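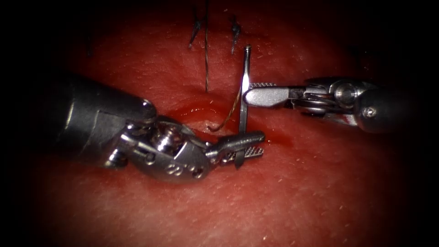 4.2 Learning the set with a live fiddler

We turn now to the Tuesday group, the one we had worried over most when the study was being planned. As explained in Section 3, the 20 adults who signed up at the Irwood hall were all new to set dancing, and they were split into 2 groups that learned the same figures from the same teacher, Korkor Alhassan. One group danced to recordings throughout. The other had a fiddler in the room, Panagiotis Panagiotou, who had played for dancers most of his life and who was kind enough to keep to our list of tunes even when he plainly thought little of some of them.

Our expectation going in was that the live group would find the early weeks harder. A recording is the same every time, and a beginner can lean on that sameness while the feet are still sorting themselves out. A fiddler breathes, slows a touch at the turn of the tune, and picks up again when the room gets lively. We had written in our own planning notes that the live group might need an extra lesson to catch up, and we had even set aside an evening in July for it. The evening went unused.

What we saw instead was a difference in how people recovered from mistakes. When dancers in the recorded group lost their place, they tended to stop, look at their feet, and wait for the whole figure to come around again before joining in. Dancers in the live group stopped less often. Many of them looked over at the fiddler, caught the beat from the swing of his bow arm, and stepped back in at the next phrase (sometimes on the wrong foot, it must be said, but in time with everyone else). Zoi Theodorakopoulos, who coded the session notes without knowing which group we hoped would do better, marked 970 breaks in the dancing over the full course, and 49 percent of those in the live group were mended within a single phrase of the tune. The share in the recorded group was a good deal lower, and it rose only in the final lessons.
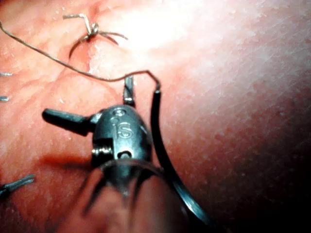 It would be easy to make too much of this. Mr. Panagiotou was doing more than playing the tunes as written. He told us afterward that he watches the slowest couple and plays to them, stretching the last two beats a hair if they are late coming home from the chain. "You give them the floor to land on," was how he put it. Some of what we have called recovery may therefore belong to the musician as much as to the dancers, and our notes do not let us pull the two apart. A player with less patience, or one used to concert work, might have given us quite another picture.

The teacher's own habits also shifted between the groups, in ways we had not planned for. With recordings, Ms. Alhassan called the figures loudly and a little early, over the music, and when things fell apart she walked to the player at the side of the room and started the track from the top. With the fiddler she lowered her voice. She would nod to him, he would drop back to the start of the part, and the dancers hardly had time to let go of one another's hands. The floor plan in Figure 1 (Section 2) may help here: the musician's chair stood close to the head couple, and the teacher could reach him with a glance from any corner of the set. The speaker table was by the door.
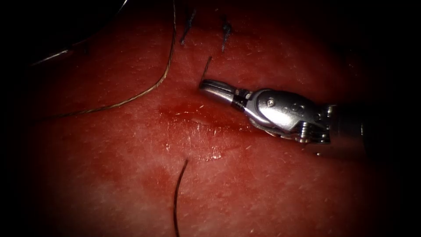 We asked each dancer at the end of the course which part of the evening they looked forward to. Answers in the live group came back again and again to the tunes themselves, and a few people had begun to ask for them by name. Eirini Sarantis, the oldest in the group and a former choir member, said she had gone home humming the second reel for a week and had practiced her sidestep to it while the kettle boiled. Markos Spanos admitted that he still could not hear where the part changed, but that he could feel the others get ready for it, and that this did nearly as well. In the recorded group the answers leaned toward the company and the tea break, both of which, we hasten to add, are perfectly good reasons to go dancing.

Attendance was steady in both groups, so we do not read these answers as a sign that one class was happier than the other. Whether the quicker recovery lasts once dancers move on to a crowded social floor is taken up in Section 4.3, where both groups danced together to a band that neither had heard before.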